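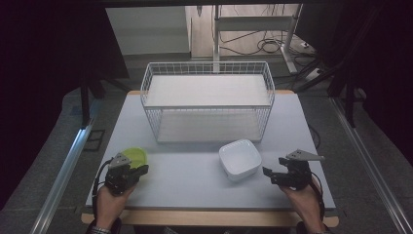
Wire basket shelf in white, shown on a table with a small square bowl and a green round dish.

Starach Wire Basket Shelf, white

The Starach is a rectangular wire basket with an open top and a flat panel which you lay across the rim. With the panel in place you get two levels: one inside the basket, on the white floor panel, and one on top. Without the panel it is a simple basket again. We sell it mostly for kitchens, but many customers put it in a pantry or on a desk, and we have seen it also in a small bakery, where it holds the paper bags.

Sold by Vevedow. Article number 2112.

What you receive
One basket in white wire
One floor panel, white
One top panel, white
Four clear feet, self-adhesive
The bowl and the dish are not part of the set. The square bowl is from our Gamum tableware and you find it on its own page. It is ceramic, white, with rounded corners.

Using the two levels
The inside level is good for things you do not take every day. Plates, folded towels, packets of rice and pasta. The wire is open on the sides, so you see what is in there without lifting anything. For the top panel we recommend light and low things: small bowls, cups, a sugar dish, spices in jars.

The top panel only rests on the rim. It has no clips. We discussed clips for a long time with our designer, Aurélien Hervieu, and he preferred to leave them out, so that the panel comes off with one hand. If you carry the basket from one place to another, please take the panel off first, together with what stands on it.

Please do not put more than 20 pounds inside the basket. On the top panel, keep to small dishes and cups.

Where to place it
Any flat and level surface is fine. On a table we like to have it in the back half, so there is free space in front for working or for setting out the dishes. Stick the feet under the four corners before the first use, especially on glass or polished wood. Clean the wire at the corners with a dry cloth before, then press each foot for 60 seconds. After this wait one night before loading.

It can also stand inside a cabinet. Measure the height of your cabinet shelf first, and leave enough room to reach the top level with your hand - this is the most common question we receive, and also the most common reason for returns.

Cleaning
Wipe the wire with a soft cloth and a little dish soap, then dry it. Both panels lift out and you can wash them in the sink. Not suitable for the dishwasher. Steel wool and powder cleaners will scratch the coating, and a scratched place can rust when it is close to the sink. For crumbs caught in the grid, an old toothbrush works well.

Questions from customers

Can I stack two of them?
Yes, but only empty, for storage. We do not recommend to stack them when they are full.

Is the top panel also a cutting board?
No. A knife leaves marks on it.

My panel moves a little from side to side. Is it broken?
A small movement is normal. If it can fall inside the basket, you have received the wrong size, please write to us and we send the right one. In April a few boxes were packed with the panel of the smaller model, Morais, and we are sorry for this.

Can I buy the panels separately?
Yes, both of them. Give us the article number of your basket in the order note, so we do not mix the models.

Does it exist in black?
At the moment only white.

From a customer
"I use it for breakfast things. Bread and jam are inside and the bowls are on top, and in the evening I put everything back in the cabinet in one go - well, in two, because of the panel. I would like the panel with a small edge, but otherwise I am satisfied." Nikola Bednarek

Delivery and returns
The basket comes assembled, with the panels wrapped separately inside. There are 192 pieces in stock as of May 29, 2025. You can return it within 60 days if it was not used and the feet are not glued on. Please keep the box, as the wire bends easily in a soft package.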